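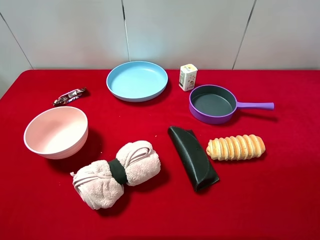 Séance 4. Mettre la table, ranger la table : la nappe comme surface de tri

Par Consuelo Alvarado, 15 janvier 2020
42 partages · 11 commentaires

Module « Gestes ordinaires de la maison », première année. Notes de cours revues après la séance, avec les corrections demandées par Hui-mei Lau, qui a relu l'ensemble et supprimé trois de mes adjectifs.

1. Ce qu'on appelle une table « mise »

Tout le monde croit savoir mettre une table. On demande à un groupe de dix-huit étudiants de l'expliquer par écrit et l'on obtient dix-huit tables différentes, dont une sans assiettes. La définition retenue pour ce cours est volontairement pauvre : une table est mise quand chaque personne assise peut commencer à manger sans se relever. Le reste (plis de serviette, bougies, petit carton avec le prénom) relève de la décoration, matière fort respectable que je n'enseigne pas.

Une table où l'on a simplement posé des choses n'est donc pas mise. Sur la nappe rouge, une assiette bleue, une poêle violette de dînette, un bol rose, une petite brique de boisson et une barre chocolatée encore emballée cohabitent sans former un repas. Nous parlerons de table « en attente ». C'est l'état normal de la plupart des tables, y compris la mienne, y compris les jours où je reçois.

2. Vocabulaire

Contenant ouvert : assiette, bol, poêle. Se lave, s'empile, se range.
Contenant fermé : brique, bocal, boîte. Se referme, se jette ou retourne au placard selon ce qu'il y reste.
Emballage : ce qui entoure l'aliment et n'a aucune vocation à lui survivre. La barre chocolatée appartient à cette famille jusqu'au moment où quelqu'un l'ouvre, après quoi elle se divise en un aliment (brièvement) et un déchet (longtemps, au fond d'une poche).
Ustensile de cuisson : ne devrait pas se trouver sur la nappe. S'y trouve.

À propos de la poêle, Chibuzor Osagie a soutenu en séance qu'une poêle apportée à table devient un plat de service. L'argument est recevable, et plusieurs brasseries en vivent. Je maintiens qu'il faut alors un dessous-de-plat. Une poêle de dînette en est dispensée, ce qui constitue à ma connaissance son seul avantage sur une vraie.

3. Le choix de la nappe

Une nappe rouge vif à l'aspect de velours présente bien et pardonne peu. Sur une surface pelucheuse, les miettes ne glissent pas, elles s'installent. On évitera de la secouer par la fenêtre au-dessus du voisin, on évitera aussi de la frotter avec une éponge mouillée. Brosse souple, toujours dans le même sens, puis lavage selon l'étiquette si l'étiquette existe encore.

Pour l'exercice, en revanche, le rouge uni convient très bien. Le bleu clair et le violet pâle s'y détachent, et l'on ne peut pas prétendre n'avoir pas vu l'assiette. Mabli Dafis propose pour l'an prochain une nappe à motifs, afin d'augmenter la difficulté. La proposition est à l'étude et y restera.

4. Desservir : l'ordre des opérations

a) Les aliments d'abord. La barre encore fermée retourne au placard. Ne pas la confier à un étudiant « pour la ranger ».
b) Les briques ensuite. On soulève avant de décider : le poids renseigne mieux que l'imprimé. Vide, la brique s'aplatit et part au tri selon les consignes de la commune, qui auront changé depuis la dernière fois.
c) La vaisselle creuse et la vaisselle plate, du plus grand au plus petit. Le bol se pose sur l'assiette. L'inverse se tente une fois.
d) La poêle en dernier, le manche tourné vers soi pendant le transport. Un manche qui dépasse du bord d'une table finit par rencontrer une hanche ou une manche, sans jeu de mots.
e) La nappe quand il ne reste rien dessus. Je l'écris parce que la question a été posée.

Nous ne traitons pas le retrait de la nappe d'un coup sec. Vitória Brandão sait le faire et a été priée de garder cette compétence pour sa vie privée.

5. Erreurs relevées dans les copies

Confusion entre ranger et déplacer. Pousser le tout vers un coin dégage la moitié de la table et ne range rien.

Tri par couleur. Séduisant sur le papier, mais personne ne cherche « quelque chose de bleu » au moment de servir la soupe. On trie selon l'usage, puis selon la place disponible dans le placard, laquelle l'emporte en pratique sur toute théorie.

L'assiette vide déclarée sale. Une assiette vide peut être propre. On regarde, on passe le doigt si nécessaire, on se lave le doigt.

6. Travail pour la prochaine séance

Choisir une table chez soi et noter ce qui s'y trouve avant d'y toucher. Classer selon le vocabulaire du point 2. Desservir dans l'ordre du point 4, puis signaler l'objet qui n'entrait dans aucune catégorie, car il y en a toujours un. Une page au maximum. La copie de l'an dernier consacrée à une pile de courrier comptait 1 964 mots et je n'ai pas encore fini de la lire.

Apporter un torchon propre. La séance 5 porte sur l'égouttoir.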